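## Section 6: Setting Up Your Coffee Corner

Welcome to the part of the guide that most people skip to first, and we can't blame you. If you have worked through the earlier sections, your Zurkley filter set is unpacked, checked against the parts card, and waiting for a place to live. This section covers choosing the spot, rinsing the parts, putting them together for the first time, and clearing up after a brew.

### 6.1 Choosing the spot

1. Pick a flat, level stretch of counter or tabletop. Press down on each corner with your palm, and if it rocks, fold a bit of card under the short leg before you go any further.
2. Wipe the surface with a damp cloth and dry it well. Glass slides more easily on a wet top than you would think.
3. Keep the set away from the edge, and away from any door or drawer that swings out over the same space.
4. Leave room on your pouring side for the kettle. If you pour left-handed, swap everything around so that you never have to reach across the dripper.

**Note:** Stone and stone-look tops are lovely to wipe down but they are hard on glass. A folded dish towel or a thin cork mat under the server is well worth having, and any one you already own will do.

### 6.2 Rinsing before first use

1. Wash the server and the dripper by hand in warm water with a drop of ordinary dish soap.
2. Rinse both until there are no suds left, and be patient with the neck of the server, where soap likes to hide.
3. Let the parts drain on a towel, then dry the outside of each one with a soft cloth.
4. Hold the server up to a window and look it over for chips or cracks. Run your eye along the rim, too, and keep your fingertips off it until you are satisfied that it is smooth.

**Caution:** Do not use a server or dripper that is chipped or cracked, even if the damage looks tiny. Put it aside and order the part you need.

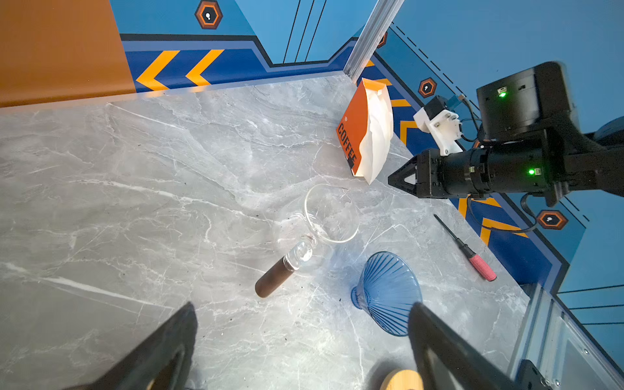

Glass pieces get knocked more often between brews than during them, so please give a thought to how you leave your things when you step away. It is very easy to set a part down wherever your hand happens to be, and we have all done it. A clear server on its side, like the one near the middle of the marbled tabletop, can roll if someone bumps the table, and the blue ribbed dripper beside it is no steadier lying down. Stand the server upright on its base and put the dripper somewhere it can't tip. Tools such as screwdrivers belong back in the drawer before you brew, and the coffee bag does best folded over at the top and pushed toward the back, where it won't get splashed.

### 6.3 Putting the set together

1. Stand the server on its mat with the handle turned toward your pouring hand.
2. Seat the dripper on the server's opening. Turn it gently from side to side until it sits straight - there is no need to push.
3. Fold the paper filter along its seam, open it into a cone, and settle it against the ribs.
4. Pour a little hot water around the paper to wet it through, lift the dripper off, and empty the server into the sink.
5. Put the dripper back, add your ground coffee, and give it a light shake to level the bed.

**Note:** The ribs leave small channels for air behind the paper. If your brew seems to stall, lift one edge of the filter a little with a spoon and let it fall back.

**Caution:** Never pour boiling water into a server that has just come out of a cold cupboard or the refrigerator. Warm it first under the tap.

### 6.4 Clearing up

1. Lift out the filter by its top edges and drop it in the compost or the trash.
2. Rinse the server and dripper while the coffee is still fresh. Dried coffee will come off eventually, but it takes a good deal more rubbing.
3. Sweep up any stray grounds with a dry brush or paper towel before you bring out the wet cloth - they smear otherwise, and the gritty ones can scratch a polished top.
4. Close the coffee bag, pressing the air out as you fold.
5. Put the parts away standing up, with nothing stacked inside the server.

For replacement parts, turn to the order form at the back of this guide. Our customer desk is looked after by Nesma Nasr and Sandrine Ferrand, and either of them will be glad to help you find the right size.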